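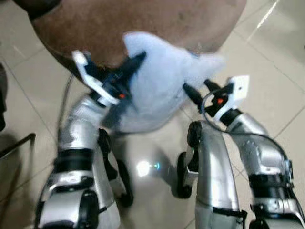

How Do Robots Learn to Hold Soft Things?

Picking up a pillow is easy for you. Your fingers bend around it, your skin feels how soft it is, and your brain decides how hard to squeeze. A robot has none of this to begin with. People must choose what kind of hand it will have and then test that hand many times.

A robot's hand is called a gripper. The Ramasamy Center for Young Engineers in Brutville tests grippers on everyday objects and writes about the results for schools. This page explains how one of these tests is done.

Why soft things are difficult

A wooden block keeps its shape when it is held. A soft object changes shape as soon as something touches it. If the gripper presses too gently, the object may slide away. If it presses too hard, the object may bulge out between the fingers or fold in half.

Using two arms can help. One gripper holds the left side, the other holds the right side, and the two must push toward each other at nearly the same moment. If one arm is early, it can turn the object or knock it over.

What is being compared

The engineers at the center are comparing 2 sets of gripper fingers. The first set, named Pirnari, is narrow and stiff. The second set, named Flevthorpe, is wider and bends a little at the tip. Both sets are given the same tasks, so that the comparison is fair.

"Children often ask which one is best," says Lungile Mokoena, who plans the tests. "We ask them a question in return: best for what? Narrow fingers fit into small spaces. Wide fingers spread the push over a larger area."

How a test is carried out

First, an object is placed near a piece of furniture, as it might be at home. A round chair is useful for this — its curved sides leave less room for the arms than a flat wall would.

Next, the arms move into position on both sides of the object. The grippers close, and the robot tries to lift.

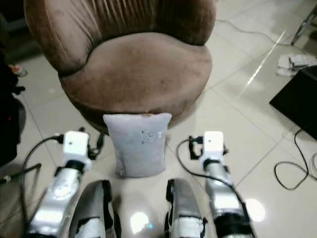
The two arms on either side of a small pillow in front of a brown velvet chair.

Finally, the result is written down. Each try is marked as a hold, a slip, or a miss. A slip means that the gripper touched the object and then lost it. A miss means that it never took hold at all.

One try does not tell us very much. A robot may be lucky once, just as you may be lucky when you throw a ball at a hoop. For this reason the center planned 2,000 tries for the comparison. When this page was prepared on 13th October, 1,920 of them had been completed. The full results will be shared with schools in February.

What the robot sees

The pictures on this page show the work from the robot's side, looking down past its own arms. Cameras help a robot find an object, but they have limits. Shiny floor tiles reflect the lights, and a bright patch on the floor can confuse a computer. An arm can also block the view of the very thing it is reaching for.

Qistina Siregar studies the camera pictures. She looks for the moments when the object is partly hidden and checks whether the arms still went to the correct place.

Words to know

Gripper: the part of a robot that takes hold of things.
Controller: the computer or device that tells the arms how to move.
Wrist: the part that joins the gripper to the arm.

Try it yourself

Place a small cushion on the floor. Hold two wooden spoons, one in each hand, and try to lift the cushion with the spoons only. Then try again with your flat hands. Write down each hold, slip, and miss, and compare your two lists.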